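Workshop > Notebooks > Bins and Containers > Entry 60

September 2024

Bin floor and wall wear, gray metal bin, bay 2

Purpose of entry: record the state of the large gray bin before deciding whether to refinish the floor or leave it. Na-rae Yang wants a decision before the October order goes to Istholm. Carter Gosselin is in favor of leaving it. I am undecided and will put down what I have.

Background. The bin came from Skedach with the last lot, part number 3583 on the delivery note. No drawing was supplied. I asked for one and got the catalog page again, which gives outside dimensions only. The floor was bare when it arrived and we never coated it.

Floor. Worn and scuffed over the area I could check. Scratches are long and pale. I ran a fingernail across the worst of them and it caught on two. The rest are surface marks. Wiped a patch with a dry rag, then with solvent. The solvent lifted some gray film onto the rag but did nothing to the scratches. The mottling stayed as well, so I take it to be in the metal and not dirt.

Holes. Two small round ones, toward the near corners, left and right. They are not level with each other – the right one sits slightly farther up the floor. Carter thinks they are drains. I think they are fixing holes for a pallet base we never bought. Either way they matter for the refinish question. If we coat, they have to be masked or reamed afterward, and a burr on the edge would be worse than what we have now. Checked both edges with a cotton swab. The left one pulled a few fibers, the right one none. Deburr left hole by hand regardless of what is decided.

Far wall. The flat gray finish is sound. Below the top edge there is the bright band running across, and its lower boundary is ragged, broken up into scratches, speckles and smudges. Na-rae asked whether the band is paint loss or glare. Part of each, I think. With the overhead lights off it got duller but the ragged line was still there. The strip under it is duller, with a faint reddish patch. Rubbed the patch with a white cloth and nothing transferred. If it were rust I would expect some color on the cloth. Could be a mark from one of the red blocks. Check again after the next wash.

Side walls. Left panel slants in toward the floor, so blocks that land against it slide down to the bottom and don't hang up. The right wall is a darker slate and shows less. No action on either.

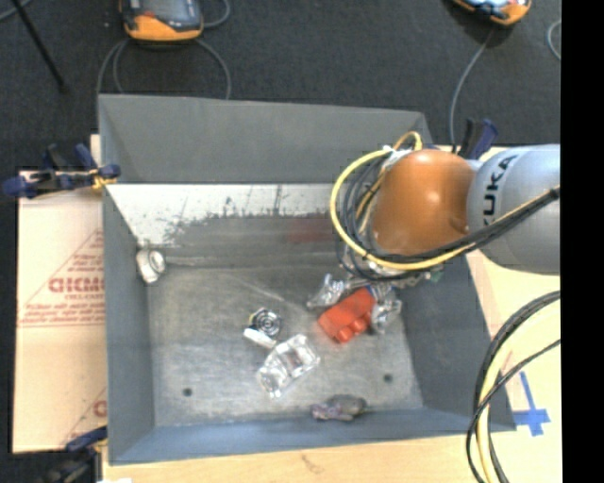

Liner trial. Cut a piece of the Endale rubber sheet to fit the floor and left it in for a day. The sheet lay flat in the middle but lifted along the left side where the panel comes down at an angle. It also covers both holes. Removed. Mukora sells a thinner mat which might follow the angle better, minimum order 50, far more than we can use. Not pursuing unless the other bays want some.

Current position: no coating, no liner. Deburr left hole, wash, recheck reddish patch, then measure the inside properly so we stop depending on the catalog page. Na-rae to tell Istholm that the refinish line comes off the order unless she hears otherwise from me.

To do – find the long steel rule. It was last signed out to bay 1.

2 comments | 0 shares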